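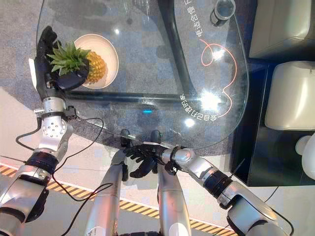
Left hand on the crown, right hand waiting. Pineapple task, Karkavcombe set.

Karkavcombe chores, data card

Hi, I'm Rhodri Voyle, and I keep this set going mostly on my own (questions to me, please, and bug reports too!). It's 300 short episodes of a two-armed robot doing kitchen and living room jobs, split over 14 tasks. Each one was driven by a person, so please don't read them as proof that a robot can clear your table yet.

Can it? On fruit and plates, sort of. The policy I trained in December managed the pineapple in almost 30 percent of tries — leaves are slippery things to hold on to, and it loves to let go early. Cloths are worse.

Known problems: 5 episodes have no wrist data, and the glass table throws reflections that upset depth. Wivberg labels are still missing.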